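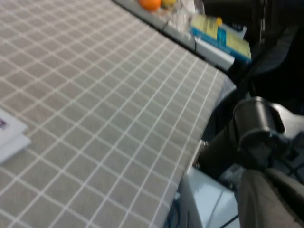 Ashwin Raju

Abro esto otra vez porque el anterior se cerró solo y sigo con lo mismo: el mantel gris de cuadrícula no se queda en su sitio. Es el Joston, el de líneas blancas finitas, y lo tengo en la mesa grande. Cada vez que alguien se sienta o arrastra un plato, se va todo hacia el lado por donde cuelga más y al rato está torcido (¡y con cuadrícula se nota el doble!).

Lo que he probado hasta ahora:

Lavado a 35 grados, por si era el apresto de fábrica. Quedó más suave y resbala igual, o peor.

Pinzas de las de terraza, las Pirnar. Aguantan, pero el canto de mi mesa es grueso y saltan en cuanto te apoyas. Una acabó en la sopa.

Peso encima. Dejé unos papeles y ya, que no pesan nada, ya lo sé, pero es lo que había. La fruta la tengo en la repisa gris de detrás, que queda un poco más baja que la mesa, y ahí se va a quedar porque en el mantel rueda.

Cinta de doble cara. Dos días bien y luego una raya pegajosa que me costó media tarde quitar con aceite. No lo hagáis.

Medidas no creo que sea: según la etiqueta tiene que colgar 22 cm por cada lado y al ponerlo cuelga eso, lo medí. Lo que pasa es que luego ya no.

Mi pregunta: ¿el muletón Munmont sirve con esta tela o se arruga por debajo? Lo venden en ancho de 80 y tendría que poner dos tiras juntas, y me da miedo que se marque la junta al escribir encima, que en esa mesa también se hacen deberes.

Respuesta de Līga Vaher, atención al cliente:
Hola, Ashwin. El muletón va bien con esa tela, con la cara de goma hacia abajo. Une las dos tiras a tope, sin solapar, y córtalas un poco más cortas que el tablero para que no asomen. Si queda cola de la cinta, límpiala antes o la goma se agarra mal. ¿Nos dices cómo te va?

Ashwin Raju, 28 de mayo de 2019:
Puesto ayer por la noche. De momento no se ha movido, ni con la cena de por medio. La junta se nota si pasas la mano, pero se escribe bien. Lo dejo abierto hasta el finde por si acaso, que vienen los primos y esa sí que es una prueba.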